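Drucken | Per E-Mail versenden

Der Posten an der Brücke

Piret Lill zählte die Säcke noch mal. 570 sollten es sein, 570 waren es, und trotzdem unterschrieb der Leutnant nicht. Stand da, Klemmbrett unterm Arm, sah zum Fluss. Drüben nichts. Seit gestern nichts mehr.

"Der Waffenstillstand gilt bis sechs", sagte er.

"Das weiß ich."

"Bis sechs. Nicht bis fünf nach."

Sie ging zurück zum Lastwagen. Fuad Alemayehu saß am Steuer, den Motor hatte er laufen lassen, gegen die Vorschrift. Er aß Brot. Hielt ihr ein Stück hin, sie schüttelte den Kopf.

"Und?"

"Er wartet auf einen Anruf."

"Von wem?"

"Sagt er nicht."

Fuad kaute. Skesumville lag elf Kilometer hinter der Brücke, früher eine Viertelstunde, jetzt mit den Kratern eher eine ganze. Im Mai war er die Strecke zuletzt gefahren, da stand die Schule noch. Da hatte Selamawit Nigatu ihnen Kaffe gebracht, auf einem Tablett, mit Zuckerdose - mitten im Beschuss mit Zuckerdose.

Das Funkgerät knackte. Shewit Derese, aus dem Keller der Schule. Ihre Stimme ganz dünn.

"Seid ihr drüben?"

"Noch nicht."

"Wann?"

Piret drückte die Taste, ließ sie wieder los. Drückte noch mal. "Bald."

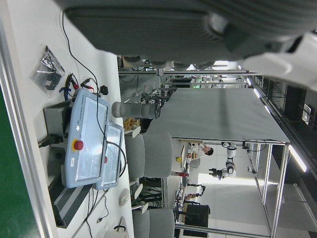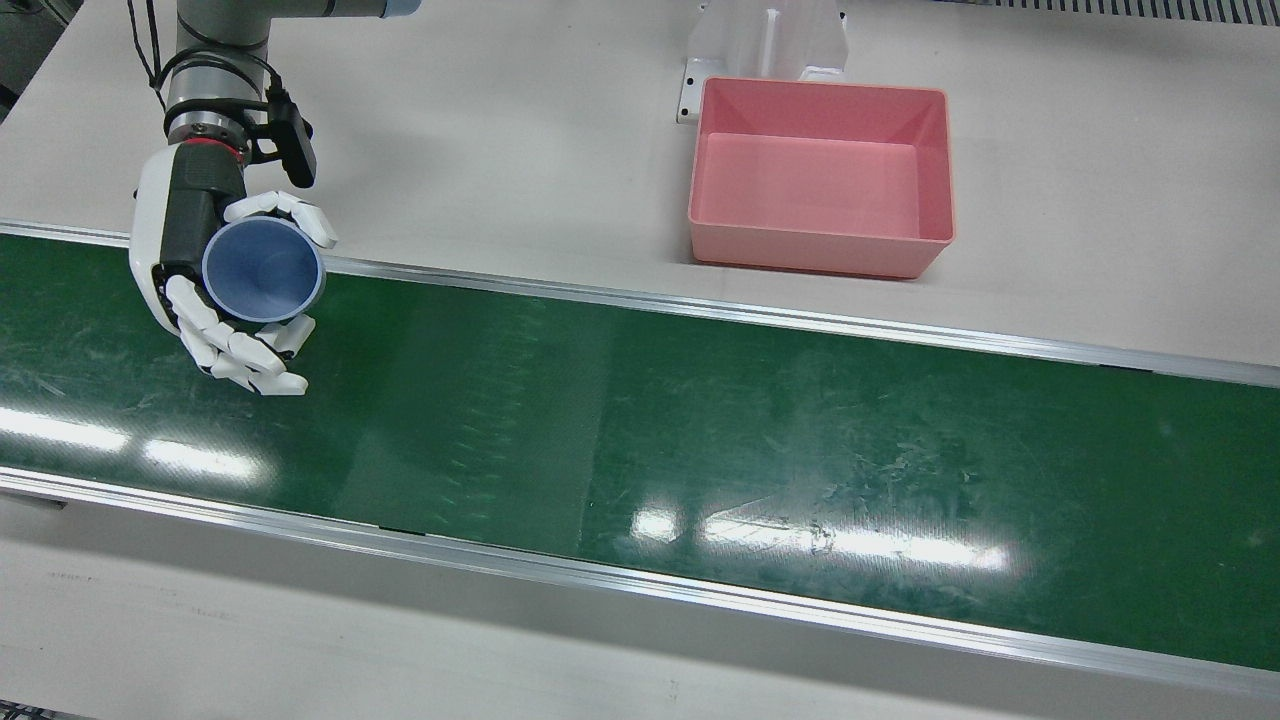
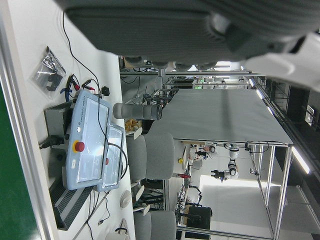
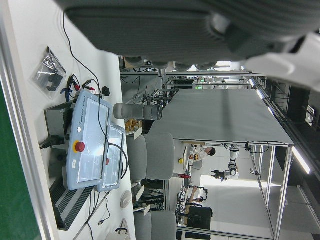
Weißer Tisch, Technik in Nahaufnahme

Zwanzig vor sechs. Der Leutnant telefonierte jetzt, Rücken zu ihnen, eine Hand im Nacken. Piret versuchte, von den Schultern abzulesen, was der andere sagte. Ging nicht.

Dann kam Ilídio Mota die Böschung rauf, Hose nass bis zum Knie. Der war unten gewesen, bei den Pfeilern. Durfte er nicht. Machte er immer.

"Drei Drähte", sagte er. "Am mittleren Pfeiler. Frisch."

"Wessen?"

"Steht nicht dran."

Fuad machte den Motor aus. Plötzlich hörte man den Fluss, ziemlich laut sogar.

"Weiß der Leutnant das?", fragte Piret.

Ilídio sah rüber zu dem Mann mit dem Telefon. Lange. "Der steht seit heut früh auf dieser Seite", sagte er. "Die ganze Zeit. Keinen Schritt auf die Brücke."

Sie dachte an die Liste. 1.032 Leute im Ort, Stand letzte Woche, mit Bleistift, Selamawits Schrift. Mehl für neun Tage, wenn man streng war. Dachte an die Furt bei der alten Ziegelei, die Gajewski immer genommen hatte, bevor sie ihn holten. Wasser bis zur Achse, hatte er gesagt, aber Kies drunter. Fester Kies.

"Wie hoch ist der Fluss?", fragte sie.

Ilídio zeigte auf seine Knie.

"Am Rand."

"Am Rand, ja."

Der Leutnant legte auf. Drehte sich um, kam auf sie zu, und er lächelte - das erste Mal an dem Tag. Hielt schon den Stift in der Hand.

"Genehmigt", rief er. "Sie können fahren. Aber sofort bitte, die Zeit ist knapp."

Er unterschrieb im Gehen, riss den Durchschlag ab, drückte ihn ihr in die Hand. Trat dann zurück. Noch einen Schritt. Noch einen.

Piret stieg ein. Faltete das Papier zweimal, steckte es hinter die Sonnenblende. Ilídio kletterte auf die Pritsche, legte sich flach zwischen die Säcke.

"Brücke?", fragte Fuad.

Im Funkgerät atmete jemand. Shewit hatte wohl vergessen, die Taste los zu lassen. Dahinter Kinder, die irgendwas sangen, immer die selbe Zeile.

"Fahr an", sagte Piret. "Langsam. Und beim Schild dann links runter."

Er ließ den Motor an.

Drucken | Per E-Mail versenden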